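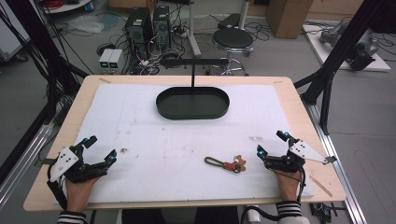 Low-cost air sensor reads too high in fog, how to correct?
Posted by Sturklow
I keep a particle sensor on my balcony, nearly 700 meters from a cement plant. On foggy mornings in August it shows double what the city station shows. For moving it around I want to hang it from a carabiner, like the one on my keychain with the little bear. Does hanging change the reading, or is it only the humidity?

Dramico
It is the humidity. Small drops are counted as dust. Log the relative humidity also, and mark all hours when it is over the limit in your sensor's manual. Then compare 30 days with the station, only the dry hours. Hanging is okay if the inlet points down and the wind does not swing it.

plaltero
mine does the same, i just ignore it before 9 am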